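26 December 2020

# A visit to the Ploltum workshop

The bus lets you off by a tire shop, and from there you walk. The directions I had been sent said "past the second gate, not the first," which turned out to be excellent advice, because behind the first gate lives a dog with strong feelings about visitors. Behind the second is Ploltum, a shared workshop in what used to be a cold store for fruit. It still has the door: a great slab of a thing with a lever handle, which has to be leaned on with a shoulder.

I had come about the sorting project. Members call it Benia, after a brand of fruit crate that was stenciled on the wall when they moved in and has survived every attempt to paint over it. Benia is supposed to pick small objects out of one bin and put them somewhere sensible. That is the whole ambition. A four-year-old can do it, though I have met several four-year-olds and would dispute this.

Visitors get coffee first. It comes out of a machine that somebody rebuilt with a better thermostat and a worse spout, so you hold the cup well to the left of where you would expect and hope. Then you are shown the rules, which are on a clipboard, and you sign under them. Closed shoes, hair tied, no reaching over the table while the arm has power. There was also a line about not feeding the dog, which I felt could have been raised earlier.

The tour goes the long way round. You pass the wood room (loud), the sewing corner (louder than you'd think), and a shelf of half-finished clocks that I was told not to ask about. There is a kiln. There is always a kiln. The robot lives at the far end, where the floor is flattest, and it took the members 9 tries with a spirit level and a bag of shims to agree on where that was.

I had pictured something more, let's say, laboratory. What I got was a very decent industrial arm standing on a table covered in brown wrapping paper. The paper was the cheapest matte surface anybody could find by the roll. Over it they had laid out a grid in blue masking tape, and I spent longer talking about that tape than about anything with a motor in it.

The grid is how people and the machine agree on where things are. You tell Benia to put a block in a square, it puts the block in a square, and if the block lands on the tape you have an argument. The first version was drawn in marker, and every mistake was permanent. Tape can be peeled up and moved, and on the day I was there this was brought up as a great leap forward by at least two people separately, neither of whom seemed to know the other had said it.

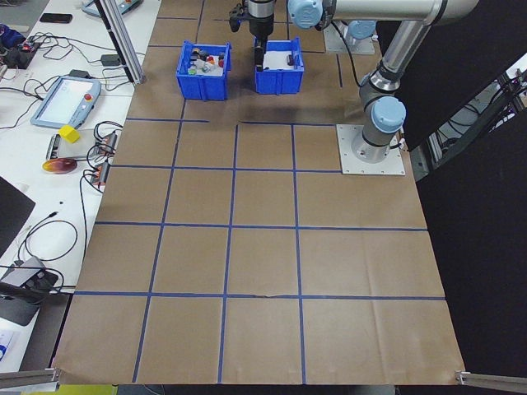
What tape can't do is stay perfectly straight over paper that would like to wrinkle. The paper gets damp in the rains, dries out, and buckles, and then the squares are squares in spirit only. The proposed fixes I heard were a sheet of painted board, a sheet of rubber, and a dehumidifier. The board is the favorite. The board has been the favorite for some time, I gathered, and is still at the lumber yard.

Then came the demonstration, or the start of one. It opened with a speech about the emergency stop, given with real feeling. After that came a pause while the gripper was taught, all over again, how high the edge of a bin is. It had known this the evening before. Somebody had since nudged the bins to sweep, and a robot does not take a nudge in the spirit in which it was meant.

When it got going I will admit I was charmed. It reached in, thought, closed on a block, lifted it, and carried it across with the dignity of a waiter bringing the wrong order. It set the block down inside its square. There was applause from the sewing corner, which I had not realized was watching. The next block was dropped from a height. The one after that was a rubber thing that the fingers squeezed and squeezed until it popped out sideways and had to be looked for under a bench. Two of us looked. I found a pencil.

On money, since everyone who visits asks: the arm was bought used from Suksawat, a packaging outfit that was closing a line, and the price is a matter the workshop prefers to discuss in sighs. The gripper was bought new. The rest of the year's spending on Benia came to 3,000 in local money, most of it on cable, connectors, and a controller that arrived with the wrong plug. I asked whether the tape was included. The tape has its own budget line.

The software side I am less fit to judge. They use a small planning program called Felik, written by members over a good many evenings, and its chief quality is that it refuses to do things. Ask for a move it doesn't like and it prints a single word, "no," with no further comment. Early on it said no to everything, including standing still. It has loosened up. I was shown a long file of its refusals, and they read a little like letters from my bank.

A few practical notes, if you are thinking of going:

- Bring cash for the coffee jar and something warm. The cold store has been switched off for years but hasn't taken it in.
- Go in the morning. By late afternoon the wood room is in full cry and you can't hear a word over it.
- You may bring small objects for the sorter to try. Nothing with a lid, nothing wet, and no marbles. There is history with marbles.
- Photos are fine if you ask first.
- The first gate is the one with the dog.

They are holding another visitors' morning in February, by which time the board is meant to be down and the tape laid fresh on it. I have said I'll come. I left my scarf there anyway, on a hook by the kiln, and the last I heard it was being considered as a test object.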